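Taking old office computers apart, slowly

12 shares | 4 comments

Deolinda Seixas has been opening up old desktop computers in Getcombe for five years. Most come from offices that have replaced everything at once. "People think they're junk," she says. "A lot of the parts will run for years yet."

She lays each tower on its side and takes the side panel off before deciding anything. Memory comes out early, then the drives. The power supply usually waits until the cables are free - she dislikes pulling on a bundle she can't see the end of.

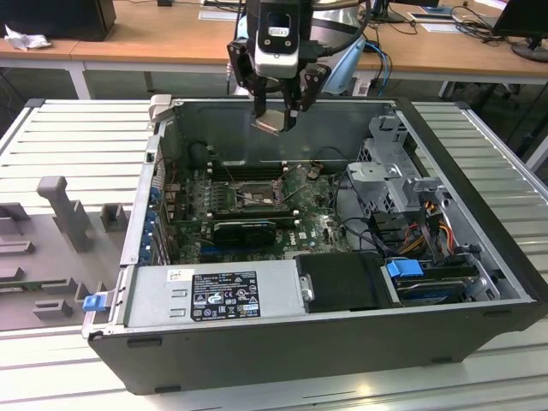 The Dells are her favorites. "The blue handles and latches are there for a reason. You look for the blue and start there." Older cases from other makers can take her twice as long, mostly because of screws.

Small connectors and clips cause the most trouble. "They're cheap, but if you snap one on the board, the board is worth a lot less." She keeps spares in a drawer, sorted by size.

Last year 200 towers came through, and she hopes for more by June. Boards that test well are sold on Thursday mornings. The rest go for scrap metal.

4 comments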